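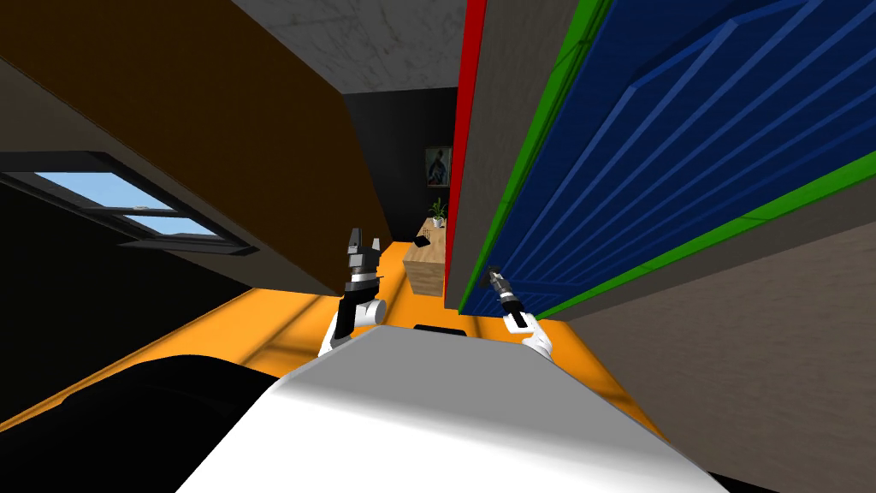
Student Household Robotics Project: Progress Report, Spring Term

By Bayu Hidayat, faculty adviser
Posted in April
Last updated: Monday, 4:15 p.m.

This report covers the work of the student robotics group at Grokholm Technical High School under the second year of the Harahap grant. It follows the headings in the grant agreement. The spending table went to the foundation office separately and is only summarized here.

1. Work completed since the fall report

In the fall the group was still choosing a simulator and learning how to load a two-armed mobile robot into it. That work is finished. The students now have a simulated house they call Cerura, and the robot can be driven through it and given simple tasks with either arm.

Cerura builds each room from a settings file. The file sets the floor, wall, and ceiling materials, the colors of doors and trim, and the position of furniture. A script then changes those settings at random within limits the students chose. The colors are often strange. The purpose is to keep the control software from depending on one particular floor or one particular door, and the students decided early on not to limit the script to combinations a person would pick for a house.

The group has generated 300 room layouts so far. Of these, 291 load and run without errors. The other nine fail for the same reason, a cabinet placed so that it overlaps a wall, and the simulator pushes the two apart with a great deal of force on the first step. The placement check has been rewritten and the nine layouts will be regenerated in May.

The tasks in use this term are:

- drive from a start point to a marked cabinet
- stop within reach of the cabinet top
- pick up one small object with the left or right gripper
- carry the object to a second marked surface and set it down

Driving and stopping are in good shape. Picking up is fair. Setting down is poor, and section 3 says more about that.

2. Test runs

Each test run uses one layout, one start point, and one task list. The students made 139 full runs between the start of the term and the cutoff for this report. A full run is one that goes through all four tasks or ends in a recorded failure. Runs stopped by hand during debugging are not included.

In 49 of the full runs the robot finished all four tasks. The target in the grant agreement for this point was one third of full runs, and the group is slightly above it. I would be careful with that number. The students picked easier layouts for the first weeks, with short paths and few pieces of furniture, and most of the completed runs come from those weeks. On the harder layouts the rate is lower. We did not start logging a difficulty rating until the middle of the term, so I can't give a fair split for the whole period. The next report will have one.

All runs are logged with arm positions, wheel commands, gripper state, and a result code. The logs are stored on the school server and copied to the drive that the grant paid for in year one.

3. Problems

Narrow aisles. When furniture and walls leave the robot only a narrow lane, the path planner sometimes accepts a path that the base can pass through but the arms can't. The planner was written with the arms folded in. Once an object has been picked up the arm is carried partly extended, and the elbow then strikes a wall or a door frame. Two students are adding the arm position to the planner's shape for the robot. It works at low speed and is too slow to use in a full run.

Contact settings. Friction between the gripper fingers and small objects was set too low until the sixth week, and objects slid out during turns. The value was corrected. Runs made before the change were kept in the totals above, and they are marked in the log.

Setting down. The gripper opens before the object is fully supported in a large share of the failed runs. The students first tried a fixed delay, which helped on low surfaces and made no difference on high ones. They are now working on a check that watches the load on the wrist and opens the gripper when the load drops. I expect this to take most of May.

Views from the robot. Students reviewing the runs had trouble judging which way the robot was facing when the view was rotated, and they lost time arguing over whether an object was to the left or the right. The review tool now draws a small arrow for the floor direction. Review time per run has gone down, though we did not measure it before the change.

Computer time. The lab machines are shared with the drafting classes and are free only after 3:30. Two weeks were lost in February when the graphics drivers were updated on all of the machines at once and the simulator would not start. The district technician rolled back four machines for us, and those four are now left out of automatic updates.

4. Student participation

The group meets twice a week after school, with an open lab during the Friday lunch period. Students are divided into a planning team, a manipulation team, and a rooms team. The rooms team is the largest because the settings files are a good starting point for students who have not programmed before. Three of the students who began there in the fall have since moved to the manipulation team.

Attendance dropped during the spring sports season, as it did last year. This year we moved one of the two meetings to a later start so that students on the track team could come after practice, and most of them did.

Every student keeps a work notebook. I read them at the end of each month. The quality is uneven. The best ones record what was changed, what was expected, and what the log showed, and those have been very useful when a problem comes back. I have asked the team leads to go over notebook entries with newer students at the start of each Friday session.

The group gave a demonstration at the Drukmont regional student showcase. Students ran Cerura live on a laptop and let visitors choose the room settings. The laptop was slower than the lab machines and the robot moved at less than half its usual speed, which made for long waits. The judges' written comments asked for a clearer explanation of how a run is scored. The students have since written a one-page scoring sheet, and it is now posted with the project files.

5. Spending

Spending is within the approved budget. Purchases this term were a graphics card for the lab's main simulation machine, registration and bus costs for the Drukmont showcase, and notebooks. The line for a second graphics card has not been used. I would like permission to move that line to summer stipends for two student team leads, who would finish the planner work in June and have it ready for the fall group. A written request is attached to the spending table.

No other changes to the budget are requested.

6. Plan through the end of the school year

The rooms team will regenerate the failed layouts and give every layout a difficulty rating from one to five. The rating will be based on path length, narrowest gap, and height of the target surface.

The manipulation team will finish the wrist load check and test it on at least one layout at each surface height.

The planning team will get the arm-aware planner running at normal speed or, if that can't be done by the third week of May, will write up what they tried and fall back on slower driving whenever the robot is carrying something. I have told them that either outcome is acceptable for the final report as long as the write-up is complete.

After that the group will make a last set of test runs spread evenly across the five difficulty levels. Those runs will be reported separately from the ones in section 2 so that the two sets are not mixed.

Seniors will hand over their parts of the code during the last two weeks of classes. Last year this was left to the final day and a good deal was lost, including the only working copy of the wheel calibration. A handover list is already up on the lab wall, and four of the entries are signed off.

7. Items needed from the foundation

- a decision on the stipend request before the end of May
- the date for the year-two site visit, if one is planned
- the current form for the final report, as the link in the award letter no longer opens

Questions about this report can be sent to me through the school office.

Comments (2) | Shares (6)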